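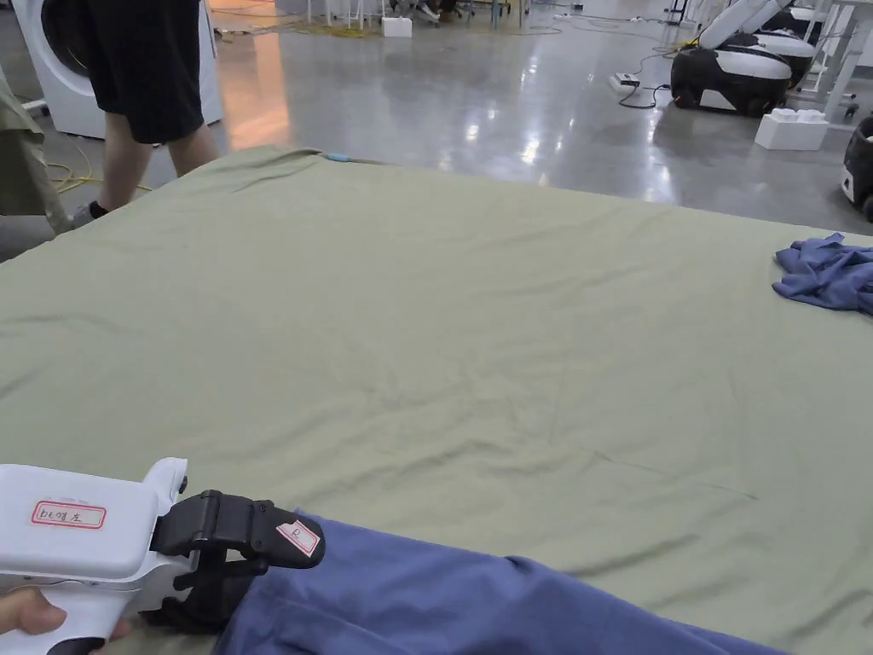
The guest rooms at Londcombe will close for the whole of February so that the heating can be replaced. The old boiler has been repaired 4 times since last winter and the parts are no longer made. While the rooms are out of use we will also sort through the bedding, and the sage-green sheets, which crease as soon as they are spread out, will be swapped for plain white ones that can go through the hot wash with the towels. Anyone who would like the green ones for dust covers or dressmaking should leave their name at the desk.

The heating work has been given to Vahidi, who fitted the radiators in the dining room. They expect to need 14 working days, and the water will be off on the top floor for the first 5. The kitchen and the reading room stay open as usual, but please use the side door, as the front hall will be full of pipe.

Members who have already booked a room for February will be offered the same number of nights at Clistau at the Londcombe price. Clistau is a longer walk from the station and does not serve an evening meal, though the pub opposite does. If you would rather move your stay to another month, Daiane Leite has the bookings diary and can change it for you by phone on extension 601.

The rates for next year have not been settled. They will be printed in the next issue, along with the dates for the spring walks.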